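Arm stops with force fault when seating a memory module

Charoen Chaiyaporn
Posted Jan 15, 2019

We run a two-arm cell that picks a memory module from a printed fixture and seats it in a desktop PC lying on its side. Since we swapped the fixture plate it goes into a protective stop during the push, on roughly one cycle in three. The log only says "force limit exceeded, tool Z." The limit is set to 400 N in the safety settings. The controller is a Zutach. 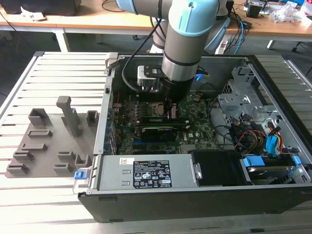 Does the arm need to be re-homed after a stop like this?
A force stop doesn't lose the joint positions, so re-homing isn't needed. Back the tool off by hand before you clear the fault.

I have replaced the fingertips 2 times and it made no difference. Any ideas?

Iida Suominen

Do not raise the force limit. We did that at Addale in September and cracked a slot. Your number is already far more than a module needs, so I think it is hitting something hard, such as the end of the slot or a closed latch. Check where the case sits first. Nothing I can see would stop it from sliding on the rails when the arm pushes. You also have one module above the processor socket and one below it, so make sure the program is aiming at the right slot. If the offset was taught from the wrong one, everything after it will be off.
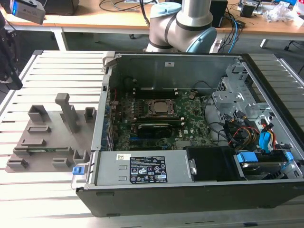
I would go in this order:

1. Clamp the case, then teach the board corner again. Run the approach with no part in the gripper and stop it short of the slot.
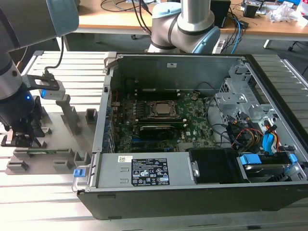

2. Teach the pick point again. A new plate is never in quite the same place as the old one.

3. Lower the force limit and the push speed and try a single cycle with someone at the stop button.

Step 2 is where ours was wrong. The part was going into the gripper at a slight angle.

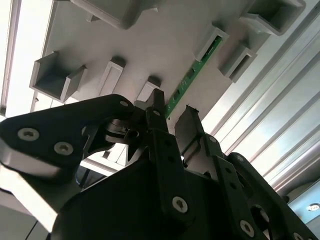 Board in the slotted holder, from the wrist camera

Nieminen

had the same fault, it was a loose cable on the force sensor. worth a look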